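2023-09-21

Back at the simulated drawer task this week. The job is simple to say: left hand opens the cabinet drawer, right hand puts the button inside, left hand closes it. I drive both hands from the desk with the gloves and the Sukix headset, and every run that finishes cleanly goes into the training set.

I had 95 runs by last night. I threw out 12 of them this morning. In most of those I let go of the handle too early and then went back for it, and I don't want the policy learning to do that. 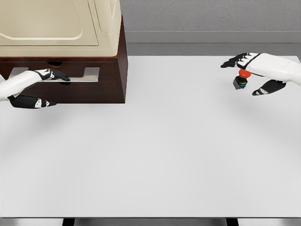

Timing between the hands is the part I keep changing. In January I was moving them one after the other, and the trained policy would freeze with the drawer half open. Now I pick up the button first and keep it over the table, red cap up, while the left fingers hook the metal handle. It's slower to record, but both hands have something to do from the start, and the next batch should show whether that matters.

Judite Torres watched a few replays with me and said my left thumb is in a different place every time. She's right. I'm leaving it alone for now — some variety there is probably fine as long as the fingers end up on the handle.

Two things to fix before the next session:

- The cabinet position only shifts a little between runs. I want a wider range.
- Glove drift after 15 minutes or so of recording. Vermeulen has a recalibration script I haven't tried yet.

I'm aiming for 50 more clean runs, then I'll retrain and compare with the old checkpoint.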